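Board index > Data collection > Mobile and humanoid platforms

Thread: Laundry loading episodes, upper machine, how strict are you on the basket?

dstrand_lab
We are putting together a set for one task: items out of a basket on the floor and into the upper machine of a stacked pair. Humanoid, teleoperated, one fixed external camera plus the head cameras. We have 2,786 episodes so far and the policy trained on them is fine on the reach and bad on the release. It gets the hand into the opening and then either lets go too early, with half the item hanging over the rim, or holds on and drags it back out.

Our rule until now has been that an episode starts with a full basket and ends when the basket is empty. That makes them long. Operators get tired and the last few items in each one are sloppy. I am thinking of switching to one item per episode. Has anyone done both and compared?

Setup for reference: 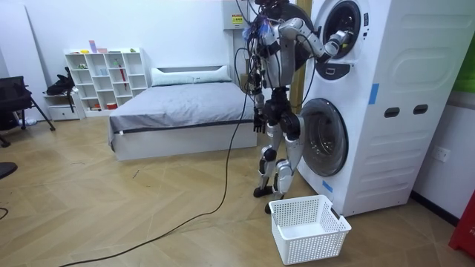

Hand at the upper opening, basket empty.

The lower machine stays closed for this task. We have not touched the camera position since June.

pkowal
One item per episode, every time. You want a lot of starts and a lot of ends. With full basket episodes most of your data is walking, bending and looking at the floor. The release is a tiny part of it and that is the part you say is failing.

mistral_hand
I disagree with pkowal. We did short episodes on the Prelholm arms and got a policy that was very good at one item and then stood there. It had never seen what comes after a release. If you want the whole job at the end you need the whole job in the data.

pkowal
You can get the sequence from a higher level planner. No need to make the low level policy learn it.

mistral_hand
If you have one. He didn't say he has one.

dstrand_lab
We don't. Single policy, language prompt at the start, no planner.

R. Huerta
Rigoberto Huerta here, I ran collection on the Favard laundry set. We kept long episodes and cut them afterward. The operator has a foot pedal and taps it when the hand is clear of the opening. You get the long version and the short version out of the same recording. It costs you one pedal and some training for the operators, who will forget to tap it for the first couple of days.

On the release problem, look at what your operators do with their wrists. Ours were opening the hand and pulling back in one motion. On video it looks like a good release. In the joint data the fingers are still closing when the arm starts moving out. We made them stop inside the drum, open all the way, wait a beat and then come out. It felt slow and they complained. The early drops mostly went away after we retrained.

dstrand_lab
That sounds like us. I pulled up one of Wednesday's recordings after reading this and the arm is moving out before the fingers are open. I had been blaming the gripper force settings.

How long was the pause?

R. Huerta
Long enough to see it in the plot. Don't give them a number or they will count out loud into the microphone.

tumblecheck
Question on the reach. Looks like the arm goes out from the elbow and then up to the opening. Are you standing in the same spot every episode? I ask because we had the feet in nearly the same place for our first 1,000 and the policy fell apart when the robot stopped a hand's width to the side.

dstrand_lab
Mostly the same spot, yes. The operators find a place they like and go back to it. We move the basket but we don't tell them where to stand.

tumblecheck
Then I would fix that before you collect anything else. We roll a die before each episode and it picks the foot position. No tape marks on the floor because the model will learn the tape.

pkowal
The model will not learn the tape.

tumblecheck
Ours did. We took the marks up and success dropped by half.

mistral_hand
Seen the same thing with a sticker on a drawer. Anything that never moves and sits near the target will get used. You have blue tape on the front of the lower unit and along the side panel. Is that there in every episode?

dstrand_lab
Yes, all of them. I hadn't thought of it. I could cover it for a batch and see if the numbers change.

mistral_hand
Do it on evaluation first. Run the policy you already have with the tape covered. If nothing changes you can leave it alone and save yourself a week.

bellmouth
Side point on the room. If you want this to work in any other place you should move things behind the robot too. Bed, shelf, chair. We swapped the bedding and the stuff on the shelf between sessions on the Mikuš project and it helped more than doubling the number of episodes did.

pkowal
Helped on what? If he is testing in the same room it will do nothing for him.

bellmouth
Helped in the second room. In the first room it was a wash, I'll give you that.

dstrand_lab
We only test in this room for now. A second one is planned but it's not built.

R. Huerta
Then leave the furniture for later. Do the release and the standing position first. I would also keep your failures. Don't delete an episode where the item falls out if the operator picks it up and puts it back in. Label it and keep it. Those were worth more to us than the clean ones.

pkowal
Agree on that. Only throw out the ones where the operator gave up.

mistral_hand
And the ones where somebody walked up and pushed the item in by hand. We found a few of those in a bought set from Billon and it took forever to work out why the policy was backing off and waiting.

dstrand_lab
OK, plan as it stands:

Cover the blue tape and run the current policy.
Pedal for cutting. I have a USB one in a drawer that should do.
Full stop and open inside the drum before coming out.
Random foot position before each start.
Keep recoveries, with a label.
Episodes go down to 4 items in the basket so people don't get tired. That is my compromise between the two of you.

pkowal
Still too long but fine.

mistral_hand
Works for me. Post the tape result when you have it.

dstrand_lab
Tape result: covered both strips and ran the same evaluation as before. The reach got a little worse on the upper opening, 2 more misses than the last run. Small enough that I don't trust it. Going to repeat it with a different operator doing the resets.

tumblecheck
What about mixed types of item? Socks and towels fail in different ways for us.

dstrand_lab
Mostly small things so far. Towels are next and I expect them to be worse, they catch on the rim. I'll start a separate thread for those.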